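**Ticket: spare finger pads and second hand-held gripper, Plorkasmont bench**
Status: open, waiting on quote
Opened by: Oi-ling Ko
Assigned to: Dario Martinelli

**Oi-ling Ko, 9:40**
Pads are the thing we keep running short of! I went through the drawer this morning and we're down to one spare set. The grip itself is great, and small shiny stuff (candy, snack packets, anything with a crimped end) is exactly what I'd like to do more of before September. So I'm asking for two things: a box of pads, and a second gripper so we can run two desks.

Voveck lists the ridged pads at $18 a pair. Ten pairs would be $180 before shipping, and I have $200 left on the consumables line.

**Dario Martinelli, 10:15**
Pads are fine with me, go ahead. For the second gripper I need to know what it'll be used on. Petersen sells two finger widths and I don't want to buy the wide one if everything you pick up is tiny. Can you attach something from the desk work?

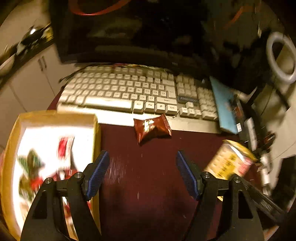 *Foil packet in front of the keyboard, fingers open.*

**Oi-ling Ko, 10:32**
Attached. That packet is typical of the size, and the desk clutter is the fun part, I want plenty of it. Standard width please! The wide fingers would be bumping into keyboards all day.

**Dario Martinelli, 11:05**
Perfect, that settles the width. Asked Petersen for a price on one standard unit. Also asked Flodico, who have the same width but quote 30 days for delivery. Flodico's mounting kit is $169 extra and I can't tell from the listing if we need it with our handle. Do you know?

**Oi-ling Ko, 11:20**
We don't, our handle has the same bolt pattern as theirs (I checked the drawing when we bought the first one). Leave the kit off.

Pads ordered, nine pairs in the end so that shipping fits under the line. Would love to get two desks going at once, it'll make the afternoons so much quicker.

**Dario Martinelli, 11:48**
Kit removed. Keeping this open until Petersen replies. If their delivery is shorter than Flodico's I'll put the order through on the equipment budget and add the PO number to this ticket.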